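Dress packs, payload data and the paper that goes with them

Most of the cell audits I get asked to do start with the fence. People want to talk about the fence, the light curtain and the big red button, and those are fair things to talk about. By the time I arrive they have usually been argued over for weeks and are in decent shape. What has not been argued over is everything between joint 4 and the fingertips, and that is where I spend most of my day.

I wrote up a house rule set for this last March, for Flukon, and have been revising it ever since. Ohemaa Osei asked me to put the current version somewhere she could link to it. What follows is the rule set with my reasoning left in. It is written for small bin-picking and part-handling cells with a six-axis arm and a mechanical gripper. It is not a replacement for a risk assessment, and if it disagrees with your robot manual, the manual wins.

Scope and the standards

ISO 10218 was revised in 2025. Part 1 covers the robot, part 2 covers the application and the cell. If your procedures still quote the 2011 edition, check which clauses you are leaning on before you renew anything, as the numbering moved. ISO 12100 is still the basis for the risk assessment itself. In the United States you will be looking at the R15.06 family as well, and the person who signs your assessment should know which edition they are signing against.

None of these documents will tell you how long to make your cable loop. They say, in more careful language, that foreseeable hazards have to be dealt with, and that includes cables and hoses failing. The details are left to you and the supplier manuals. A house rule set fills that gap.

Rule 1. The dress pack gets its own range check

A dress pack is the bundle of cables and hoses that follows the arm out to the tool. The software joint limits were set for the arm. The bundle does not know about them.

Jog each wrist axis separately to both ends of its permitted range, slowly, with a second person watching the bundle and not the pendant. Then repeat with the wrist axes combined, at the worst corners of the real work envelope. At no point may the bundle go tight, pinch between housings, or fall below the minimum bend radius of its stiffest member. That radius comes from the cable data sheet. Use the value for flexing service, which is larger than the fixed-installation value, and the two are often printed in adjacent columns.

If the bundle fails, shorten the software limits first and reroute second. Rerouting takes days and tends to be done badly under pressure. A joint limit takes a minute and can be relaxed later.

Taras Stelmakh disagrees with me on the order. His view is that a temporary limit becomes permanent and the cell then runs for years with odd detours in its paths. He has seen more of those than I have. I still prefer the detour.

Rule 2. Ties and tape have an owner and a date

Cable ties on a moving bundle are wear parts. They get brittle, they cut into jackets when overtightened, and the clipped end will open a knuckle. In the Flukon rules every fixing point on the bundle is on a drawing, and the inspection sheet has one line per point. Tape is allowed during commissioning. At handover it is replaced by a proper clamp or the line on the sheet stays open with a name next to it.

The interval is 200 operating hours for the first two inspections. After that it may be extended if both came back clean. I have no test data behind the figure. It was chosen so that the first inspection falls early enough for the people who built the cell to still be in the building.

Rule 3. Measure the payload, then enter it

Tool mass, center of gravity and inertia go into the controller as measured values. CAD values are a starting point and almost always leave out hoses, fittings, brackets and the one adapter plate somebody made on a Thursday afternoon of a project and never drew.

Weigh the tool complete, with fittings on. If the controller has a load identification routine, run it and compare. The two results should agree within whatever tolerance you wrote down beforehand. If they do not, find out why before moving faster than reduced speed. Wrong load data affects the stopping distance and any contact detection that relies on motor current, and both of those will have been used somewhere in the safety case.

Each tool gets its own data set with its own number. Reusing tool 1 for everything is the most common finding in my reports. On one job for Cesico I found 11 gripper variants sharing one entry, and the heaviest was not the one that had been entered.

Rule 4. Power loss at the gripper is a test, not a statement

Write down what the gripper does when air is lost, when electrical power is lost, and when both go together. Then cause each of these on purpose with a part held over the bin and record what happened. Do the same on restoration. A gripper that holds on loss and opens on return is a fairly common surprise, and it generally shows up when somebody is leaning in to clear a jam.

Ivan Fedoruk added a line that I have kept word for word: "The result is recorded by whoever saw it, in their own handwriting." On paper this looks fussy. In practice it stopped the habit of filling in the whole page from the desk.

Rule 5. Fixture the bin as if the arm will hit it

It will hit it sooner or later. Bin picking means putting fingers close to walls, and sensing errors of a few millimeters are normal. So the questions are where the bin goes when it is struck, and how the program finds out.

Clamps are acceptable in development under three conditions. The clamp body and handle are inside the collision model. The bin position is marked so that movement can be seen at a glance. And the bin pose is checked against a reference at the start of each shift and after every protective stop. For production we require located fixtures with dowels or hard stops. Friction is not a location method.

Bins with sloped walls need one more step. The planner has to work with the inside surface of the wall at the depth of the fingers, and the opening at the top is the wrong number to use. Model the walls as built. A sheet-metal bin is rarely as square as its drawing.
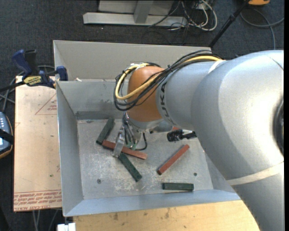
Hoses at the finger deserve a separate line in the collision model as well. People model the finger, add a margin, and leave out anything flexible on the grounds that it gives way. It gives way until it hooks over something. We use a swept envelope around the outermost position each hose can reach, measured with the gripper tilted both ways, and accept losing some picks near the corners. At Nester that cost 142 picks out of 2,000 in the acceptance run, all of them logged as unreachable and returned to the planner. The customer asked whether the envelope could be reduced. The answer was to reroute the hose and measure again, and they did.

Rule 6. The pendant has one place to live

The pendant hangs on its bracket when it is not in a hand. It does not lie on the bench or on a part carrier, and it does not sit where its cable crosses a walkway. If the bracket is in an inconvenient spot, move the bracket.

Enabling switch checks go on the daily sheet: released, middle position, fully squeezed. All three, each time. The fully squeezed position gets skipped because it needs a firm grip and feels rude to the equipment. It is the position that matters when someone is startled.

Rule 7. Floor cables

Anything on the floor that belongs to the cell is either in a duct, under a ramp, or temporary. Temporary means it has a tag with a name and a removal month. Hauke Fuchs walks his area with a roll of blank tags and puts one on anything that lacks one, and the rule is that an untagged cable found on the next walk gets unplugged after a safe stop. There was some complaint about this in the first month – mostly from me, as two of the cables were mine.

Separate signal and motor cables where they run in parallel, and do not coil surplus motor cable into a neat ring under the stand. Lay it in a flat serpentine or have it cut to length.

Rule 8. Changes

A change to any item in rules 1, 3, 4 or 5 reopens that rule only. I used to require the full set to be repeated, and the effect was that small changes were not reported. Solomiia Kostiuk pointed this out with a list of changes she had found that had no paperwork at all. The narrower rule gets followed.

The form is one page. It asks what was changed, which rule is reopened, who repeated the check and at what speed the cell may run until the check is done. Up to 250 mm/s in manual reduced speed is always permitted for the check itself, with the enabling switch held.

Open items

I do not yet have a good rule for quick-change couplers. The present draft treats the coupler as part of the tool for mass and as part of the arm for inspection, and this leads to arguments about who signs. Stelmakh has a version that splits the sheet in two, and I will try it on the next job.

The inspection interval in rule 2 also needs a cycle count beside the hours, for cells that spend most of their time waiting on vision. If you keep records of jacket wear against wrist cycles and are able to share them, my address is on the contact page.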